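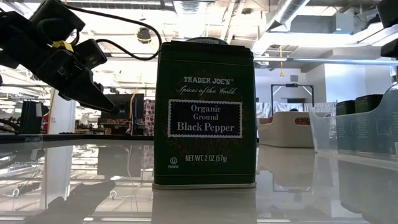 Organic ground black pepper in a green tin, on a white tabletop.

Storkum Legal Advice Center opens court costs help desk in Asdale

Asdale, 16/09/2022 – Storkum Legal Advice Center has opened a walk-in desk in Asdale for people who owe fines, fees or restitution ordered by a criminal court. The desk is on the ground floor of the Ruchti Building, across the street from the Asdale courthouse. There is no charge for using it and no appointment is needed.

Staff at the desk will explain what a court order says, how much is still owed and to whom, and what a person can ask the court to do if they cannot pay on time. They will also help fill out requests for a payment plan, a reduction in fees, or community service in place of a fine where the court allows it.

The desk does not take payments. Payments must still be made to the court clerk.

The center has offered the same kind of help by phone since April. In that time it has answered 700 calls. Many callers had missed a payment and did not know whether a warrant had been issued. Others had moved and were no longer getting their mail from the court. A smaller group were victims of crime who had been awarded restitution and wanted to know why no money had reached them.

Victims who are owed restitution can use the desk on the same terms as people who owe it. The center keeps the two kinds of visit apart. Visitors with a restitution award are seen in a separate room with its own entrance on the parking lot side, and a staff member will not handle both sides of the same case. If a conflict comes up, the visitor will be sent to the center's office in Plivitz.

"People leave the courtroom with a sheet of paper and a total," the center said in a statement. "The sheet does not tell them that the total is made up of different charges, or that a judge may be able to change some of those charges and not others. We go through it line by line."

The desk has two staff members, both trained in criminal court procedure. Neither is able to represent a visitor at a hearing. Visitors who need a lawyer will be given the contact details for the public defender or for the county referral service, depending on the type of case.

What to bring

Visitors should bring the sentencing order or any letter from the court that shows a case number. Recent pay stubs, benefit letters and a copy of the lease or mortgage statement are useful for anyone asking for a payment plan. People who have lost their papers can still come in. Staff can look up most cases by name and date of birth, but this takes longer – older files are kept off site and may need up to 10 working days.

Anyone with an open warrant should call the center before visiting. Advice on warrants is given by phone first.

Hours and location

The desk is open on court days from the time the courthouse opens until the clerk's window closes. It is closed on court holidays. The Ruchti Building has a ramp at the main entrance. Interpreters can be arranged by phone if the center is told ahead of time.

The Plivitz office will keep its present hours, and the phone line will go on as before.

About Storkum Legal Advice Center

Storkum Legal Advice Center is a nonprofit that gives free information on criminal court orders, record sealing and victims' rights. It does not give advice on immigration, family or traffic matters. The center is paid for by grants and private donations.

Press inquiries: Storkum Legal Advice Center, Communications Office, Plivitz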